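Eleven hundred cubes later

24/12/2019

I have spent a good part of this year reading claims that robot learning is now a matter of collecting enough examples. Get the arm, get the people, record the work, feed it in. I help pay for one of these efforts, so I have a stake in the claim being right, and I have come to doubt it.

The work at Dirilholm is block stacking, and the blocks are small plastic-looking cubes on a white table. 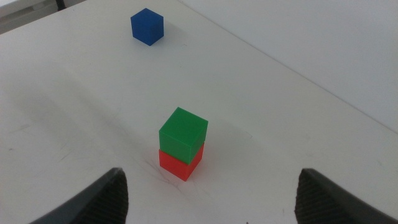
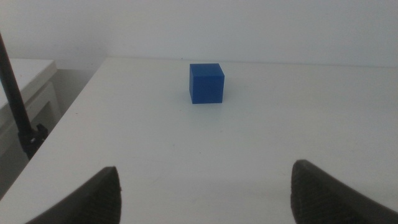 Our count stood at 1,140 recorded examples when I sat down to write. Each one is a person driving the arm through a short job while the cameras save what they see and the software saves where the joints were. That number went on the first slide of our last review, in very large type, and people nodded at it. I nodded at it too. Then I asked Anil Poojary, who runs the recording sessions, what the number was a count of, and we had a conversation that has bothered me ever since.

It's a count of files. A file gets made when the operator presses start and closed when the operator presses stop. If the operator fumbles the grasp, backs up, and tries again, that is one file. If he stops to scratch his nose with the arm hanging in the air, that is in the file too. Anil and Raghavendra Shenoy went through the whole lot over two weeks and marked the ones they would be willing to show a learner as a good way to do the job. They ended up with 936. They did not agree on all of those, either. Raghavendra wanted to keep the recoveries, on the grounds that a policy that has never seen a mistake has no idea what to do after one. Anil wanted them out, on the grounds that the model can't tell the mistake from the fix and will happily learn both. I have read papers that support each of them.

What worries me more is how alike the good ones are. Of the 936 keepers, 344 were recorded by the same operator in the same stretch of February. He is a fine operator. He also has habits. He comes in high, pauses over the block, turns the wrist a hair, and goes straight down. A model trained on him will come in high and pause. Does the pause do anything? He says it helps him judge the distance on the screen. The model has no such trouble and will pause anyway, forever, for a reason that lives in another person's eyes.

The usual answer is variety. Bring in more people, move the blocks, change the table, change the lights. Fine, but somebody has to decide which kinds of variety count, and in my experience that gets decided by what is easy. Moving a block a few inches is easy. Swapping a red block for a green one is easy. So we end up with a heap of small differences in color and position and next to none in weight, stickiness, clutter, or how much of a hurry anyone is in. The software from Marar that we use for scheduling will even suggest the next block position for you, and it gives you a nice chart showing the tabletop filling in with dots. I have come to dislike that chart. A full chart feels like a finished job, and all it says is that we have been everywhere on one table.

I'm told this is a problem of scale and that it goes away when you have a hundred times as much. Maybe so. The people at Vadora make this case well, and they have more arms than we do. But a hundred times as much of what? If you multiply our set by a hundred the way we made it, you get the same operator's pause in a great many more places. Nothing about the size of a pile tells you what is missing from it.

There is also the cost, which the pitch decks treat lightly. Recording is dull. People who are bored get fast and sloppy, or else slow and stiff, and both show up in the motion. Brallska, which supplied our first batch of operators, pays by the finished file. You can guess what that does. Files got shorter. A stack that sat crooked but stayed up was called done, and why wouldn't it be, when the instruction sheet said "stacked" and left it there? I don't blame the operators. I blame the sheet, and I signed off on the sheet.

Here is what I would like to see before anyone shows me another large number. Tell me who recorded the examples and how they were paid. Tell me how many were thrown out, and by whom, and let me look at a few of the rejects. Write down what "done" means in enough detail that two people would mark the same file the same way, then have two people try it. And hold back some set of situations that the collectors never knew about, so the test isn't just more of the homework.

None of this is new to anyone who ever ran a survey or graded a stack of essays. Careful labeling is an old trade and a slow one. I suspect it's the slowness that gets it left out of the plan.

Anil has asked for money to record another batch after the holidays. I've told him yes for half of it, with the rest going to review time, and he isn't happy with me.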